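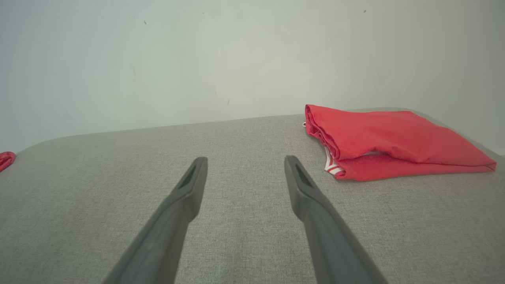 Wrist camera view from the Prudard folding set. Gripper open over the cushion, one red item folded on the right.

Forum > Manipulation and Grasping > Papers and Results

Thread: Prudard cloth results – does anyone buy the headline number?

slotwelder
Posted October 29, 2018

I've read the Prudard write-up twice now and I still can't work out what they measured. The claim, for people who haven't opened it: a policy trained only on wrist camera views, 3,116 demonstrations, picks up and folds small garments on soft furniture, and it does this well enough that they call the overhead camera "unnecessary." That's their word.

My trouble is with the scoring. Success is judged from the last wrist view of each run. So the camera that drives the arm is also the camera that decides if the arm did its job. Look at the picture up top. You get two fingers, a lot of gray fabric, a folded red thing on the right and a sliver of another red thing way over on the left. From that view, could you tell me if the piece on the left is folded? I couldn't. There's a bit of it with a few folds in it and a paler line, and then the picture ends.

Has anybody run this, or gotten a straight answer out of the group?

pell_mell
Reply

I haven't run it but I think you're being hard on them. Scoring from the wrist view is lazy, sure. It's also cheap and it's the same for every method in their table, so the ranking should still hold even if the absolute numbers are soft. Their method beats the Olach baseline under the same rule. That means something.

slotwelder
Reply

Does it? If one method tends to finish with the gripper backed off to the side and the other finishes right over the cloth, the same rule gives you two different tests. The paper doesn't say where the arm has to be when the run ends. I looked in the appendix too.

pell_mell
Reply

Fair, I missed that. I assumed there was a fixed end pose. Most people use one.

gray_on_gray
Reply

Lurker here, I do the boring end of this (labeling, mostly). I want to complain about the background. Red garment, light gray cushion, off-white wall. You could find that garment with a color threshold and a cup of coffee. I'd love to see the same policy on a gray sock on the gray cushion. I asked in the comments under their project page and got a "thanks for the suggestion."

The cushion is a good choice in one way, I'll give them that. A padded surface pushes back at you in ways a tabletop doesn't, and lots of cloth work skips it entirely.

torquebudget
Reply

Jumping in because we spent a good chunk of last year trying to get the Drirholm release to do anything on a couch, and I have opinions.

First, wrist-only is a perfectly good idea. The camera moves with the fingers, so calibration drift mostly stops being your problem. We had an overhead rig that got bumped every time someone reached for the power strip, and each bump cost us an afternoon.

Second, the view you get is bad at depth on plain fabric. Look at the area between the fingertips in that picture. Fine heathered weave, a few soft creases, slightly darker streaks, and that's all the texture you have for figuring out how far down the cushion is. Our policy used to come in too low on surfaces like that and plow the pad. It looked fine on video because the foam gave way. The force log told another story.

Third, and this is what I'd want from Prudard before I believed anything: show the force log.

pell_mell
Reply

Do they have force sensing? I thought that arm only reports motor current.

torquebudget
Reply

Current would do. I'm not picky. A spike is a spike.

olach_maintainer
Reply

I keep up the Olach code, so read this with that in mind.

The baseline they ran is ours but the settings aren't. We trained on 500 demonstrations for our own results and said clearly that you need to retune the crop if you change the camera mount. As far as I can tell from their config file they left the crop alone. On their mount that would throw away a strip along both sides. In a view like the one posted, I'd expect to lose the left garment completely and maybe the end of the right one. So our method was being asked to deal with things it wasn't shown.

I wrote to them. They were polite and said they'd look at it for the December revision. I don't think there was any bad intent. I do think the gap in the table is mostly a crop.

slotwelder
Reply

Well, that's a much bigger problem than mine.

pell_mell
Reply

Hold on though. "Mostly a crop" is a claim too. Have you rerun it with the crop fixed on their data? Their demos are public.

olach_maintainer
Reply

Partly. I've retrained with the wider crop, but I can't score it the way they do without their arm, so all I have is offline action error. It drops by a lot and lands close to theirs. I know offline error is a poor stand-in for folding a shirt. I'm not going to post a number and have it quoted back at me for two years.

pell_mell
Reply

OK, that's reasonable. I'd still call it a hunch until someone puts it on hardware.

seamripper
Reply

Can I bring up the word "fold"? I've been through a lot of the public demos and what counts as folded is all over the place. The piece on the right in the posted view is a decent case. The top of it is smooth and close to rectangular, the near corner comes to a point, and the left end is bunched and rolled with a striped white band poking out from underneath. Is it folded? I'd say yes if my kid did it and no if I was paying for it. Their rule is "flattened and compact," judged by a person, 2 raters per run, and they don't report how often the raters agreed.

I also can't tell you what garment it is. Shorts, maybe, or a shirt. If the raters couldn't tell either, then they had no way to know what the right fold would look like.

gray_on_gray
Reply

The rater thing bugs me more than the crop. I've done this kind of rating for pay. With cloth you get agreement on the disasters and on the perfect ones, and the middle is a coin flip. And cloth is nearly all middle.

torquebudget
Reply

Piątek had a decent fix for this, by the way. They lay the item flat before and after with a ruled mat under it and compare outline area. It ignores wrinkles, which annoys people, but you get the same answer every time you measure. Needs a camera from above for the scoring, and there goes the "unnecessary" overhead camera.

pell_mell
Reply

You could use an overhead camera only for scoring and keep the policy wrist-only. That wouldn't hurt their claim at all. I've been defending them in this thread and even I don't see why they didn't.

slotwelder
Reply

Right, that's the cheap version. One extra camera that the policy never sees.

So here's what I plan to send them, tell me if I've missed something:

1. A fixed end pose before scoring, or scoring from a separate camera.
2. Olach rerun with the crop matched to the mount.
3. Rater agreement, reported per garment type.
4. Motor current during the approach, on the cushion runs only.

seamripper
Reply

Ask for the failures as well. The project page has a failure section with four clips in it and every one is a dropped garment. No bad folds, no missed grasps, nothing where the fingers close on the cushion cover. I find it hard to believe that never happened with a woven cover and blunt fingertips.

torquebudget
Reply

It happens. We pulled a cushion halfway off a couch once, very gently.

gray_on_gray
Reply

And the gray sock, please.

slotwelder
Reply

Added both. The sock is number 6.

pell_mell
Reply

I'd drop number 4 if you want an answer. People get defensive about hardware logs and you'll lose the other points in the back and forth. Get the scoring fixed first.

torquebudget
Reply

Disagree, obviously. If the arm is leaning on the foam in every run then the method depends on having foam, and they should say so in the title. Leave it in.

slotwelder
Reply

Leaving it in, but moving it to the end. Sending tonight. If they write back I'll post whatever they let me post.

olach_maintainer
Reply

Copy me if you don't mind. I'll put the wider crop on a branch so they can pull it without having to touch their own loader. The mount offset still has to be set by hand, it's in the config under camera, and the default is wrong for anything angled forward.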